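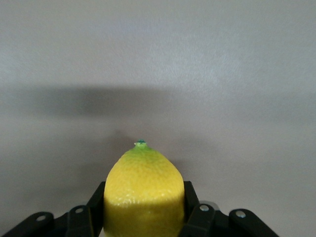 Two days a week is still not enough for a town this size, one resident told Tuesday's meeting on the future of the food waste collection in Trarnonora, and the bins in the flats behind Ejigu Street fill up long before the lorry comes.

The town will move to twice-weekly rounds from the end of the month all the same. The change starts on 31/01/2026 and covers the 1,049 households already signed up with Naninel, the firm that has run the service since the trial ended.

Under the old timetable peelings, bones, tea bags and plate scrapings went out once a week with the garden sacks. Food waste will now be picked up on its own, in the brown caddies, and taken to the composting site at Skusatell. Garden sacks stay as they are. So do the rules on glass.

A further 166 homes will join later in the spring. Most are in upper-floor flats, where residents have asked for a shared bin instead of a caddy by each door. Naninel said it had agreed to this for six blocks and was still looking at the rest, where there is no level ground for the lorry to stop. Letters will go to those addresses once places for the shared bins have been marked out.
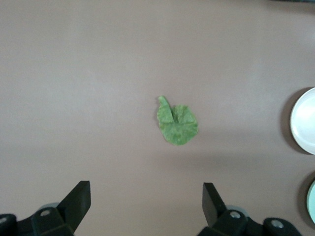
Liners remain the main point of dispute. The current ones are made from maize starch and are handed out free, one roll at a time, from the library desk and the Ejigu Street office. Several people at the meeting said the rolls ran out before Christmas and had not been replaced. Naninel said a new delivery was due in January and that newspaper could be used until then. Ordinary carrier bags cannot - a load with too many of them in it is turned away at Skusatell and has to go to landfill.

There were also questions about smell in summer, and about foxes. The firm said caddies with a working lock should be safe if the handle is pushed fully forward. Broken ones can be swapped at the office during opening hours without an appointment.

The cost of the extra round will be met from the existing contract for the first year. What happens after that has not been settled. A decision on charges is expected in the autumn, and the town council said it would ask households for their views before then.

Caddies should be at the kerb by 6 am on collection days. The new timetable is on the board outside the library, and a printed copy will be delivered with the next round of liners.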